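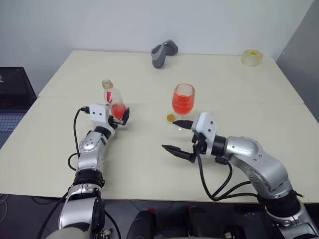
**What separates a tumbler from other drinking vessels?**

A tumbler is a drinking vessel with a flat base and no handle, stem or foot.

# Tumbler (drinkware)

The term covers vessels made of glass, plastic, metal and ceramic. It describes shape and has no fixed relation to capacity, although most household tumblers hold enough water, juice or milk for one serving. A vessel with a handle is normally classed as a mug, and one with a stem as a goblet or stemmed glass.

## Name

The word comes from the verb *tumble*. Early vessels of this name had a rounded or pointed base and could not be set down upright while full. Later ones were made with a flat base, and the older name stayed in use. Some metal cups with a heavy rounded base, which rock and return upright, are still called tumbler cups in the antiques trade.

## Form

The wall of a tumbler may be straight or tapered. A tapered wall, wider at the rim than at the base, allows one vessel to be stacked inside another. If the taper is too slight, stacked glasses may jam, so many stacking types have a small internal shoulder that carries the weight of the vessel above.

Base thickness affects stability. A thick base lowers the center of gravity and resists tipping – it also adds weight and slows cooling during manufacture. The underside of a glass tumbler is usually slightly hollow, so that the vessel stands on a ring at the outer edge.
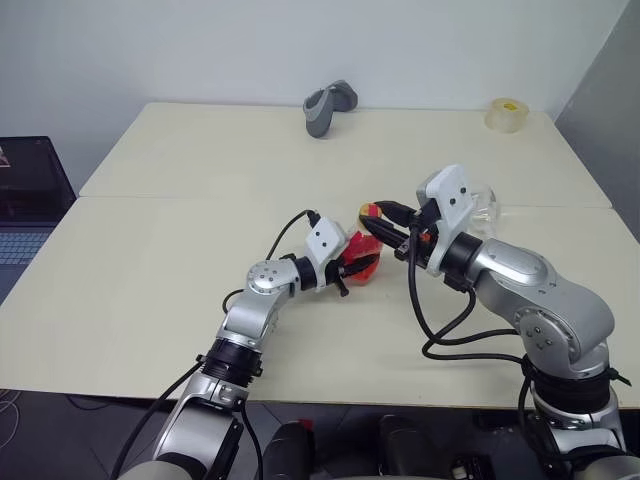

*Small red translucent cup on a cream tabletop.*

## Materials

Soda-lime glass is the most common glass used for inexpensive tumblers. It may be pressed in a mold or blown by machine. Tempered soda-lime glass withstands knocks better than annealed glass of the same thickness and breaks into small pieces. Borosilicate glass expands less when heated and is used where thermal shock is expected.

Plastic tumblers are lighter and less likely to break. Polypropylene is flexible and usually cloudy, while styrene-acrylonitrile and copolyester can be made clear or tinted. Repeated dishwasher cycles may cause fine surface cracks, known as crazing, in some rigid plastics.

## Sizes

Names for sizes differ between makers. The Trernano catalog lists 3 stacking types, the largest with a capacity of 310 ml. The Jinby range follows a separate scheme based on rim diameter.

## Care and storage

Glass tumblers are best stored upright or in racks that support the base, as the rim is the weakest part. Two jammed glasses can often be separated by filling the inner one with cold water and standing the outer one in warm water. Very hot water should not be used.

## Further reading

- Adebisi, Ayodele. *Common Drinkware: Form and Manufacture*. Trenton: Hsieh, 28 plates.
- Kan, Jui-lin. "Taper and Shoulder in Stacking Vessels." In *Tableware Notes*, no. 5.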